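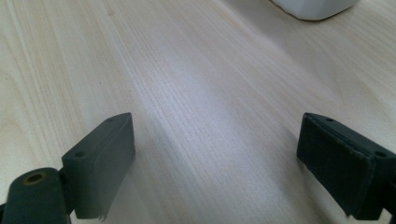
Bilgin_cellar replied:
I would respectfully ask the association to reconsider the proposed closure rule before it goes to the members. Wineries in the lower valley were told in the winter that screw caps would remain acceptable for all wines carrying the Favstead district name. The draft now posted requires natural cork for reds aged longer than a year. Our bottling line at Bilgin was set up for screw caps on the strength of the earlier statement, and the change would fall on wine that is already in barrel.

Favstead Growers Office
Posted 15 May 2022

Thank you for the comment. For the convenience of those joining the discussion, the relevant passage of the draft reads as follows: "Red wines released under the district name after more than twelve months in wood shall be closed with natural cork of one piece." The passage applies to wines bottled after the rule is adopted. Wine already in bottle is not affected. Comments may be entered in this thread until the end of May and will be attached to the draft in full.

northslope_vines
Tirkden Vineyards supports the draft as written. We have used one-piece cork for our reserve reds since our first release, and our buyers expect it. The district name is young and does not yet carry much weight outside the region. A common closure on the longer-aged wines would help merchants recognize them on the shelf.

Bilgin_cellar
With respect to the previous poster, a merchant recognizes a wine by its label. The closure is under a capsule in most cases. What the merchant does notice is a returned bottle. In our last cork-finished vintage we bottled 664 cases, and the returns for cork taint were high enough that we changed the line the following year. We have not had a return for that reason on the screw cap wines.

northslope_vines
Returns of that kind may say more about the cork supplier than about cork. Individually tested corks are available, and we have found them reliable. They cost more, and we accept that cost as part of making a reserve wine.

Plikitz Estate
May we offer a position between the two. Plikitz bottles its Syrah under cork and its lighter reds under screw cap, and both have been well received. We have no objection to a standard for aged wines. Our concern is that the draft uses time in wood as the test. A wine may spend thirteen months in old, neutral barrels and be intended for drinking within the year. Another may spend eleven months in new oak and need a decade. The first would require cork under the draft and the second would not.

We suggest that the rule apply only to wines that carry the word Reserve on the front label, and that the producer declare this at the time of registration.

ridge_road_reader
I am a customer and do not grow grapes, so please move this if it is in the wrong section. I keep a small cellar at home and buy from several of the wineries here. I would be content with either closure. I would like the back label to state the bottling date, which at present only 2 of the wineries I buy from provide. It would tell me a good deal more about when to open the bottle.

Favstead Growers Office
Comments from customers are welcome in this section. The bottling date is not covered by the present draft. It may be proposed separately under the labeling heading, and we have copied the post there.

On the suggestion from Plikitz Estate, the office notes that the word Reserve has no definition in the current district rules. One would have to be adopted first, or in the same vote.

Bilgin_cellar
We could support the Plikitz wording if a period of two years is allowed for wineries that need to change equipment. A corker of suitable capacity is a large purchase for a cellar of our size, and the mobile bottling service is fully booked before harvest.

northslope_vines
Tirkden would accept a transition period – one vintage seems sufficient to us. We remain opposed to tying the rule to the word Reserve. A producer who wished to avoid cork would simply leave the word off the label, and the rule would then bind only those who already follow it.

Plikitz Estate
That is a fair objection. We would still prefer it to a test based on months in barrel, and we will send alternative wording to the office before the comment period closes.

Favstead Growers Office
The alternative wording will be posted in this thread when received. Members are asked to hold further remarks on the transition period until then.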